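Hard water, part two: the descaling numbers

After the February post I had several messages asking for the actual procedure and the actual readings, so this is mostly that. The first post covered the theory of scale formation and I won't repeat it, except to say that the temperature matters more than people assume. Calcium bicarbonate in cold water stays in solution well enough. Heat it and carbon dioxide leaves, and what is left behind comes down as carbonate on whatever surface is hottest. In a kettle that is the element plate. In a water heater it is the bottom of the tank, or the heat exchanger if you have a tankless unit.

Our supply in Grukville comes from wells. The drop kit I use gives 14 grains per gallon at the kitchen cold tap. One grain per gallon is 17.1 mg/L as calcium carbonate, so we are well into what most charts call very hard. I tested the cold tap once a week and the reading never moved by more than a single drop, which is the resolution of the kit.

The kettle. I weighed it clean and dry at the start, used it normally, and weighed it dry again after 23 days. The gain was 7 grams. My kitchen scale reads to one gram, so don't put much weight on that figure beyond the order of magnitude. The deposit was thickest near the center of the plate and thin up the walls.

To remove it I used citric acid, two tablespoons of powder per quart of water, warm but not boiling. Boiling is a mistake with citric acid. Calcium citrate is less soluble in hot water than in cold, and above a certain point you can trade one deposit for another that is harder to shift. I left it for half an hour, poured it out, and rinsed twice. The kettle came back to its starting weight.

White vinegar works too. It is slower at the strength sold in grocery stores, and the smell stays in the lid gasket for a couple of days. I have stopped using it for anything with rubber in it. Never mix either one with bleach.

The faucet aerator is the part most people skip. Ours unscrews by hand, though it needed a rubber strap wrench the first time. An overnight soak cleared the screen. Flow into a measuring pitcher went back to what I had written down when the faucet was installed.

Then there is everything that gets rinsed and left to air dry. Each drop that evaporates leaves its minerals behind, so spots on glassware and the chalky film on wire racks and drainboards are the same carbonate as in the kettle, only laid down without heat. A wipe with dilute citric acid and a rinse will take it off coated wire. Keep it off marble and other limestone-based counters, which it will etch.
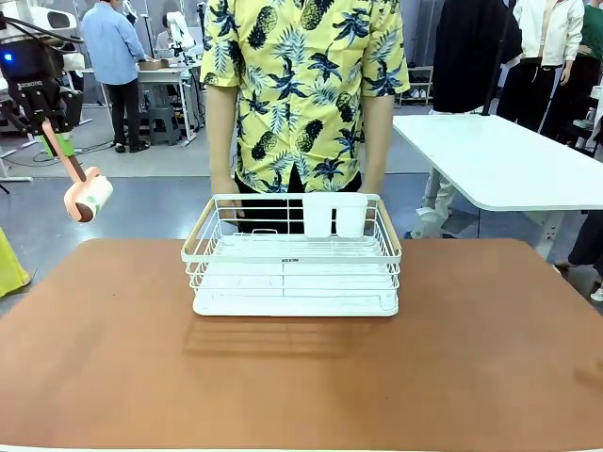 Bongani Buthelezi wrote that he gave up on acid entirely and put in a softener, and that his kettle has stayed clean since, but the water feels slippery in the shower and he kept the kitchen cold line unsoftened for drinking. He also asked whether I had priced one.

I have. The quote was higher than I wanted, and the unit needs a drain within reach, which our utility closet doesn't have. Moving the drain would roughly double the labor. For now the citric acid costs very little and takes me one evening a month.

The water heater is next. I plan to flush it through the drain valve and catch the sediment in a bucket with a paint strainer over it, then dry and weigh what comes out. The valve is the original plastic one and I expect it to leak afterward – I have a brass replacement and a roll of tape ready.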